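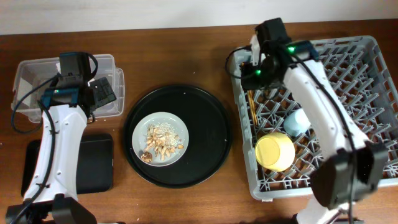 Udwood Household Water Hardness Readings
Data card, release 3

Summary

The Udwood Household Water Hardness Readings are a set of tap water measurements taken in private homes in the district of Udwood. Each record gives the total hardness of a cold water sample, the date on which it was drawn, and a small amount of information about the plumbing of the home. The set is published by the Nemik Water Information Office and is intended for teaching, local planning and the study of scale in domestic plumbing.

Last updated: Aug 26, 2022

Contents of the release

readings.csv – one row per sample
homes.csv – one row per participating home
zones.csv – supply zone codes and their names
methods.txt – the sampling instructions as issued to households
CHANGES.txt – differences between this release and earlier ones

All files are encoded in UTF-8. Fields are separated by commas, and text fields that contain a comma are enclosed in double quotation marks. The first row of each file holds the column names.

Coverage

The release covers 200 homes in 4 supply zones. Participation was open to any household with a metered connection to the public supply. Homes served by private wells were excluded, as were apartment buildings in which water is treated centrally before it reaches individual units.

The zones do not follow municipal boundaries. Zone N receives water from the Nurard reservoir. Zone C is supplied by the Coelho wellfield and has the hardest water in the set. Zones M1 and M2 receive a blend, and the proportion of each source varies with the season. Users who compare M1 and M2 with the other zones should take the sampling date into account.

Columns in readings.csv

sample_id – unique identifier of the sample
home_id – identifier of the home, matching homes.csv
zone – supply zone code, matching zones.csv
date_drawn – date in year, month, day order
tap – kitchen, bathroom or utility
hardness – total hardness in milligrams per liter, expressed as calcium carbonate
temp_c – temperature of the sample at the time of drawing, in degrees Celsius
flag – quality code, described under Quality codes

Columns in homes.csv

home_id – unique identifier of the home
zone – supply zone code
pipe_material – copper, plastic, galvanized steel, mixed or unknown
softener – yes, no or unknown
dishwasher – yes, no or unknown
build_period – decade of construction, where the household was able to supply it

The pipe_material column was completed by the households themselves and has not been checked by inspection. It should be treated as a statement by the occupant. The value "mixed" was selected more often in older homes, where sections of the original pipe have been replaced over time.

Sampling procedure

Households were asked to draw each sample from a cold tap after letting the water run for 3 minutes. The bottle was rinsed once with the same water, filled to the shoulder, capped and labeled. Bottles were returned to the collection point within two days. Samples received later than this were measured but carry a quality code.

Hardness was determined by titration with EDTA. Each sample was measured twice and the mean was recorded. Where the two results differed by more than 4 milligrams per liter, the measurement was repeated from the remaining water. Where too little water remained, the sample was withdrawn.

Homes with a water softener were asked to sample from a tap upstream of the unit if one was available. Many had none. For these homes the reading describes the treated water and should not be used to estimate the hardness of the public supply.
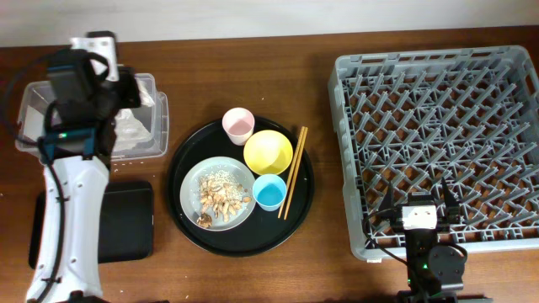
Which readings should be used to set the salt level on a dishwasher?

Use the readings for the zone in which the home is located, taken from the kitchen tap, and leave out any home where softener is "yes" or "unknown". The median of the remaining values is a suitable starting point. Dishwasher manuals often state hardness in other units, and the value must be converted before it is compared with the table in the manual.

Quality codes

0 – no known problem
1 – sample returned late
2 – label incomplete, home confirmed by telephone
3 – softener status uncertain
9 – temperature missing or not legible

A sample carries a single code. Where more than one condition applied, the lowest nonzero code was assigned, and the other conditions are not recorded.

Known limitations

Participation was voluntary, and homes occupied by their owners are more strongly represented than rented homes. Zone M2 has fewer homes than the other zones and is not suitable for estimates below zone level. No sampling took place in November, when the Nurard intake was closed for maintenance and Zone N was supplied temporarily from the Coelho wellfield.

The set contains no measurements of lead, nitrate, chlorine or bacteria. It must not be used to judge whether water is safe to drink.

Privacy

Names, street addresses and meter numbers were removed before publication. Home identifiers were assigned at random and carry no information about location beyond the zone code.

Terms of use

The data may be copied, adapted and redistributed for any purpose, provided that the Nemik Water Information Office is named as the source and the release number is stated. Corrections may be submitted in writing to the office – the sample_id should be quoted in each case. Accepted corrections are entered in CHANGES.txt and appear in the next release.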